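Clornley extends household plastics collection to rigid storage items

15 December 2023 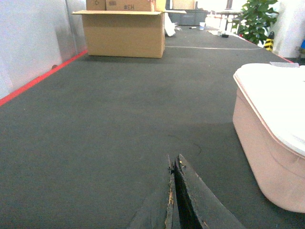

A pink plastic storage bin on gray carpet.

Clornley will accept large rigid plastics in its curbside recycling program, the town's public works department said, ending a rule that limited the service to bottles, tubs and food trays. The change covers storage bins, lids, crates, buckets and laundry baskets made from polypropylene or high-density polyethylene.

The extension follows a trial in the Flilden district, where 1522 households were allowed to leave bulky plastic items beside their regular carts. Material from the trial was weighed and sorted separately, and the results were presented to the town council in November.

Contamination was lower than the department had planned for. The main problem was items made of more than one material, such as bins with metal handles or crates with rubber feet. These were pulled by hand at the transfer station and sent to landfill.

"Polypropylene storage products are easy to identify and easy to bale," said Signe Oddsson, who manages solid waste contracts for the town. "The cost is in the volume. An empty bin takes up a lot of space in a truck for what it weighs."

To limit that cost, bulky plastics will be collected on a separate route once every 3 months. Households may set out up to 2 items per collection. Nested bins of the same type count as one item if they are stacked and the lids are removed. Items must be empty, free of soil and food residue, and no heavier than 20 pounds.

Collected material will go to Nultine, a regional processor that already handles the town's mixed containers. The company will shred and wash the plastic, then separate it by density in a water tank. Polypropylene and polyethylene both float, so a second optical step is used to divide the two. The finished flake is sold to molders for use in pallets, drainage parts and plant pots.

Color affects the value of the output. Clear and white flake can be dyed and brings the highest price, while pastel and mixed colors are usually turned into gray or black products. Nultine will not ask residents to sort by color.

Frida Kragh, operations lead at Nultine, said older items may be refused if they have become brittle. Long exposure to sunlight breaks down the polymer and reduces the strength of the recycled material – a bin that has spent years on a porch may crack into small pieces in the shredder feed. Items kept indoors are normally suitable.

Polystyrene, PVC pipe, garden hoses, toys with electronic parts and containers that held motor oil or pesticides remain excluded. Residents can check the resin code, normally molded into the base: code 2 and code 5 are accepted. Items with no visible code can be taken to the Chettiar drop-off site, where staff will test them with a handheld scanner during regular opening hours.

The service will be paid for from the existing solid waste budget, with no change to household fees. Route schedules will be mailed with the next utility bill.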